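Journal > Winter > January

Up at 7 with the kettle on and a proper resolve to make a start on the birthday cards, which I have been putting off ever since Gion Lehner rang to remind me that his mother turns eighty next month. I do love a morning with coloured paper. I'd settled on lavender and that soft butter yellow, my two favourites together, and I kept getting distracted by how nice they looked on the marbled top, with the flowery wallpaper behind. I chose that paper for the chrysanthemums and the lilies and I have never once gone off it. 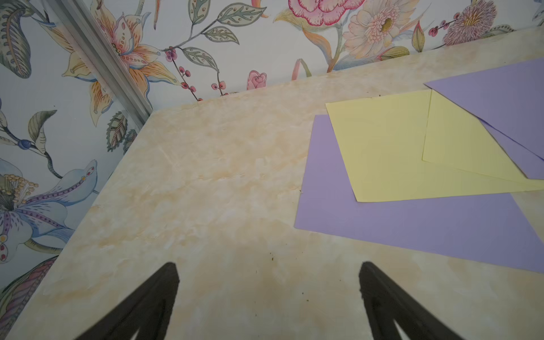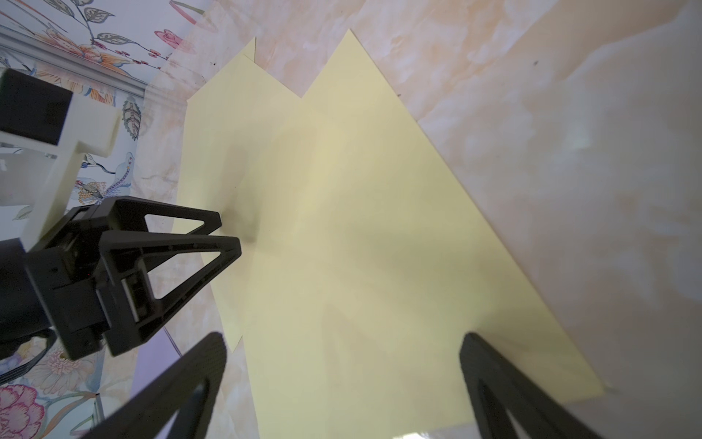
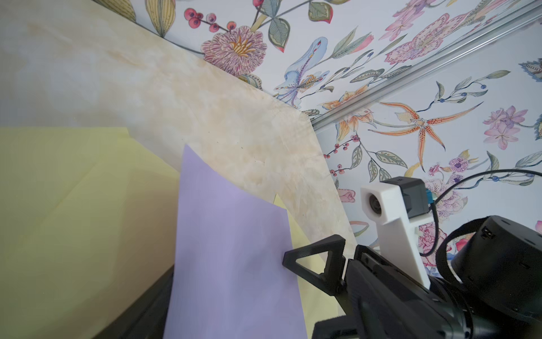

Vol. 4, p. 15

Two sheets of yellow side by side make a lovely jagged shape, like a pair of little mountains, and it set me thinking about a fold-out card with hills in it – purple ones at the front, yellow behind. Aurelia Baumgartner would know how to do it. She once made 200 place cards for a wedding and still spoke to the bride afterwards!

I must wipe that table down before any glue comes out, as there are tiny bits all over it and they will stick to everything. After lunch I wrote out the verse four times and disliked it every time, so I had a slice of ginger cake and read by the window until the light went. More card tomorrow, and stamps.

Search this journal Go

We use cookies to remember your visit. Accept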